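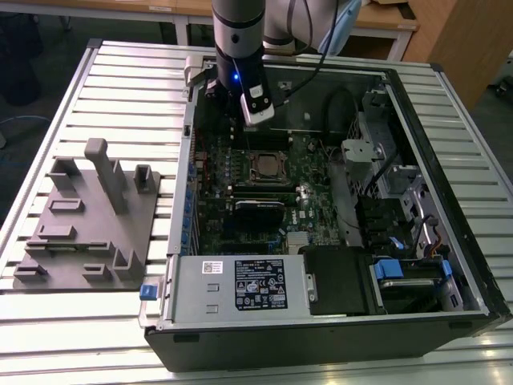 Jessie Ogilvie wrote to say that her arm finds the processor socket perfectly every morning and is off by the width of a fingernail after lunch, and could I please do a page on re-teaching the position that doesn't assume she has a whole day free. Sure! It takes me around 20 minutes now, and most of that is cleaning and waiting. My first go took an entire evening and a lot of coffee, so don't feel bad if yours does too.

I look after the teardown cell at Dedalport, where we open up old office desktops and pull the processors. I'll go through it the way I do it there. Your menus will have different names, but the order should carry over to pretty much any arm with a two-finger gripper and a camera on the wrist.

Before you touch the program

Save a copy of it. I name mine with the month and a letter, so there's a September-a, a September-b and, to my shame, a September-k. Then put the arm in manual mode, turn the speed down to 9 percent, and park it well above the case. Unplug the computer from everything and let it sit for a bit.

Now wipe the table. The extruded slats collect screws, and one little screw under the chassis will tip the whole thing enough to ruin your afternoon. Run a finger along every groove the case is going to sit on. I keep a magnet on a stick for this (it won't pick up the stainless ones, so you still have to look).

Lay the tower on its side with the open side up and push it against your stops. Push it again. I wiggle each corner, and if it rocks, off it comes and I start over.

Check the fixture plate first

This is where I think Jessie's problem lives. If the plate has moved, or the arm thinks it has, then everything you taught relative to it has moved as well, and you can re-teach the socket all you like and be back here tomorrow.

Pick one feature on the plate and always use the same one. I use the tall post. Jog down beside it with the gripper closed, slowly, until a slip of paper between finger and post just starts to drag, and write down the position. Do the same on a second face. Compare with what you wrote last time. Mine wanders a tiny bit between a cold start and a long run, so I let the arm go through its warm-up loop 14 times before I believe any number it gives me.

If the plate really has shifted, loosen it, square it up to a slat, tighten it, and re-zero there. Printed plates don't love being cranked down hard – snug is plenty.

Teaching the approach point

Move over the socket at a safe height. I mean really safe: higher than the drive cage, higher than any loop of cable, higher than any bracket that stands up over the rim of the case. Teach that as its own point and call it something obvious. Mine is called MACKINNON_HIGH, after the MacKinnon job we first wrote it for, and it's far too late to change it now.

From there, come straight down. Only the vertical axis, nothing sideways, in steps that get smaller as you go. Stop when you're hovering over the middle of the socket and get your eyes level with it from two sides, once from the front of the table and once from the end. One view will fool you every time! The fingers can look dead center from the front and be halfway to the memory slots from the end.
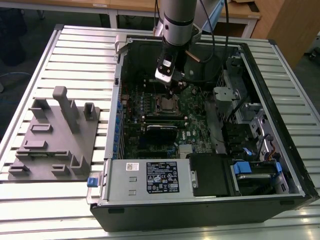 Low hover over the socket. Check it from a second side before going any lower.

Once you like it, rotate the wrist until the fingers run parallel to the edges of the socket. I do this by eye, then back it off and creep up on it again from the other direction. Save the point. Go up to the high point and come down at the same crawl, and see if you still like it. About half the time I don't, and I shift it a hair.

The grip

Set your grip force lower than you think. We run an Elden controller on the gripper and the default closes like a car door, which is fine for drive handles and terrible for anything small. I start at the lowest setting that closes at all and go up one click at a time until a test piece stays put while I give the arm a gentle nudge on manual.

Practice on a dead board. Please. Bent pins look tiny and they're a misery to straighten.

The retention lever has to be all the way open and staying open by itself before the fingers go in. If you're working it by hand, open it, take your hand out, step back, and only then press go.

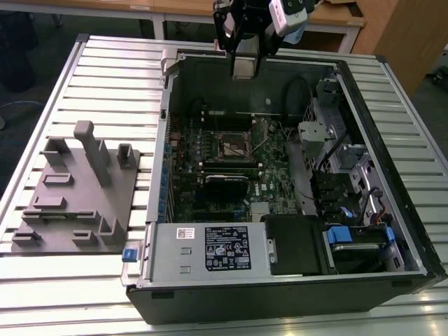
Socket empty and the lever out to the side, with a gray piece held in the fingers.

When you lift, go straight up again for the first stretch. Don't let the software blend the lift into the sideways move. Ours was doing exactly that for weeks thanks to a setting called "smooth corners", and I blamed the gripper pads the whole time. I even ordered new ones.

Cables

Anything that runs along the arm needs slack at the lowest point and at the farthest rotation, and those are two different places. Jog to both and look. If the camera cable goes tight at either one it can tug the housing around, and then your picture shifts while the arm itself is fine. That one had me re-teaching a perfectly good point all through one long morning.
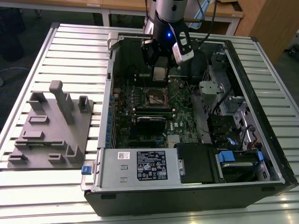
So while you're in there, put a finger on the camera mount and see if it moves. It shouldn't, at all. If it does, tighten it and redo your camera calibration before anything else on this page, sorry. Our mount screws now have a dab of paint across the head so I can see at a glance if one has turned.

The test run

Ten percent or so is too fast for me on the first pass, so I leave it at the same crawl I taught with, one hand on the stop button, and step through line by line. Then the whole thing in one go, still slow. Then I take the tower off the table completely, put it back against the stops, and run it again. This is the bit people skip. If it only works while the case hasn't been touched, you've taught it one case on one day.

After that I bring the speed up in stages and listen. A scrape or a tick on the way down means stop and look at the fingertips.

For Jessie: try the paper-and-post check first thing and again after lunch, and write both down before you change anything. If the post reads the same and the socket doesn't, look hard at the camera mount and the stops. If the post has moved too, it's the plate or the warm-up. The log sheet I use is in the Skirar folder with the other cell notes, and it has a column for time of day. Send me what you get and I'll add it here.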